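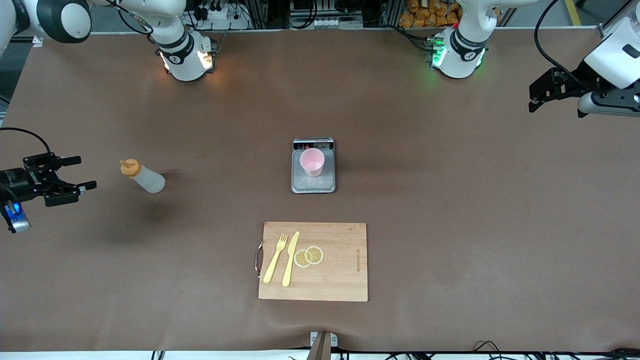

Parents of babies aged 4 to 12 months wanted for a sleep diary study

Roseswood Family Sleep is looking for parents and caregivers to take part in a study of night feeds and how families phase them out. We want to hear from people who are still feeding at night as well as those who have stopped in the past few weeks.

You can take part if:
- your baby will be between 4 and 12 months old on the day you start
- your baby was born at 37 weeks or later
- you are the person who gets up most nights, or you share it with someone who is willing to fill in the diary too
- you can read and write English

Twins are welcome. Please fill in a separate diary for each baby. Breastfed, formula-fed and mixed-fed babies can all take part. If your baby is under a doctor's care for weight gain or feeding, please check with the doctor before you apply.

What you will do

You keep a diary for 3 weeks. Each morning you write down when your baby went to bed, each time he or she woke up, whether there was a feed, and when the day started. Most entries take a few minutes. You can use the paper booklet or the online form, but please stay with the same one all the way through. If you miss a night, leave it blank and carry on the next day. Do not fill it in from memory later in the week.

There is a phone call of half an hour at the start and another at the end. We do not ask you to change anything about how you feed your baby or put your baby to sleep, and we cannot give medical advice during the study.

Payment

Families who finish both calls and return the diary get a $40 gift card. It is mailed within a month of the second call. If you drop out before then you do not need to give a reason, and you can ask us to delete your entries.

Places

We have room for 1,000 families. The first diaries go out in July. If we get more replies than places, we will keep a waiting list.

How to apply

Fill in the short form on the Roseswood website or ask for a paper copy at the front desk. Give your baby's date of birth, your zip code and the best time to call. Questions about the study go to Sihan Song, study coordinator. Calls are returned on weekdays.

Posted 24 March 2018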